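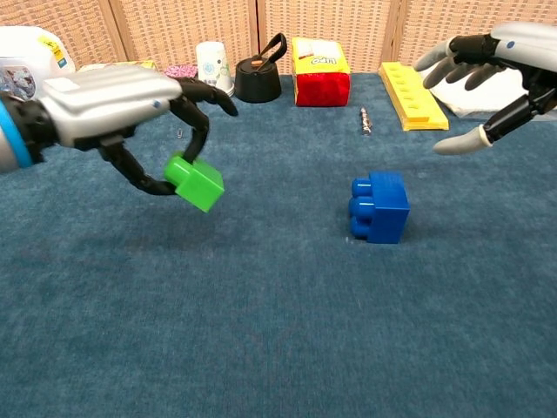
Sunita Kowalczyk did not believe in the blocks. She'd read the leaflet twice, standing up, with her coat still on.

"Colour builds calm," she read aloud. "Who writes this?"

"Stako," said Gus. He was already on the carpet, knees cracking, with the bucket between his feet. "It's for Priya's little one. It doesn't have to do anything for you."

"It was 69 dollars, Gus."

"It's 100 pieces."

"Is it? Did you check?"

He hadn't. He tipped the lot out by the folding screen, and the noise brought her mum's old cat as far as the doorway and no further. Sunita lowered herself into the armchair to supervise. The blocks didn't even match for size, never mind colour. A green one, a larger blue one. She'd paid less for her first good saucepan, at Whitfield, and it still had both handles.

"What are you making?"

"A house."

"That's a wall."

"Houses have walls."

She watched him try the green on the blue, take it off, turn it round and press it on again. He had his tongue between his teeth. In May he'd spent a whole afternoon in Lotadbridge choosing a drill, and it hadn't been out of its case.

"You've got no door," she said.

"I'll cut one."

"You can't cut one. You have to leave a gap."

Gus looked at the wall, then at her. She sighed, took off her coat and held out her hand for the bucket.

"Two minutes," she said. "And I want the leaflet where I can't see it."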